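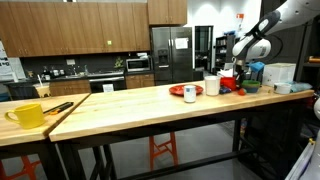 Bhavana Kamath wrote that the tire rule should have been settled in the winter, before anyone bought a set, and that changing it a week before the opener puts the cost on the people who planned ahead.

Re: Street stock tire rule at Dukthorpe

dirtside_dale
I get that, but the memo says the old Clundent compound is still legal through the end of June. If you bought a set you can run them for the first month or so. What you can't do is run them all year. I don't love it either, but it isn't like they told everyone to throw tires away at the gate.

rf_heavy
Dale, most street stock guys don't wear out a set in a month. I ran the same right rear for almost the whole season two years ago. So yes, in my case it is throwing tires away.

Turn3Tina
Does the rule cover the support classes too or only street stocks? My son runs a four cylinder and we have heard it both ways. The track page has not been updated.

dirtside_dale
Street stocks and pure stocks. Four cylinders stay on any DOT tire, same as last year. It's in the second paragraph of the memo, under the part about mufflers.

Turn3Tina
Thank you. Found it.

old_number_12
What is the Trelus tire going for now? Last I heard the truck was selling them for 30 dollars more than the Clundent and you had to buy them at the track.

Bhavana Kamath
That is what I was told at the parts counter. I called again yesterday and they said they would only hold a set with a deposit. I asked what happens if the night rains out and they didn't have an answer. My point was never that the Trelus is a bad tire. I ran one at the test night and the car was fine. I was a little tight in the center, which was probably stagger. My complaint is the timing.

rf_heavy
How did it feel after ten laps? I heard they go off if the track gets slick.

Bhavana Kamath
I only made two short runs so I can't tell you. The track was heavy that night and everyone was hooked up. Ask somebody who ran the full session.

loosestuff
I ran the full session. It got better for me as it went. Started at 12 pounds in the left rear and came in and dropped it to 10. They are a softer sidewall than what we had, so don't just copy your old pressures over. The car will feel lazy getting into one if you do.

old_number_12
12 sounds low to me for that place. There is still a hole at the bottom of four and I bent two wheels in it last fall.

loosestuff
They filled it. There's a rough spot higher up now but you can drive around it.

grandstand_gary
Not a driver, but I have had the same seats since the place was called Reddy. Every few years there is a new tire and a thread like this one, and the car count dips and then comes back. Last year they paid 2000 to win the street stock special and there were cars parked out in the grass. I think people will show up for the money no matter what is bolted on.

rf_heavy
That was one night, Gary. The weekly purse is what decides if I load up, and it has not moved.

grandstand_gary
Fair enough. I don't see the pay sheet.

dirtside_dale
For what it's worth, I think a one brand rule is better in the long run. Half the field was soaking tires last summer and everybody in the pits could smell it. If every tire comes off the same truck and gets a stamp, they can check them. The rule we had couldn't be enforced.

Bhavana Kamath
They could have sent a sample out and had it tested under the old rule too. It was written in the book. They just didn't do it. I don't see why a stamp changes that if the same people are in the tech barn.

loosestuff
I'm with her on that one. I'd rather see two people get sent home for it than have all of us buy new tires.

dirtside_dale
We'll have to disagree. I think the stamp helps.

Turn3Tina
Is the opener still on May 22, 2021? Somebody at the shop told us it got moved.

dirtside_dale
Still on as of this morning. Pit gate opens at 2, and the drivers meeting is by the scales. Bring up the tire rule there if you want an answer from the track, they don't read this board.

rf_heavy
I've got four Clundents with one night on them if anyone wants them for practice. Asking 445 for the set, mounted. I'll be parked near the tire truck.

old_number_12
Sent you a message.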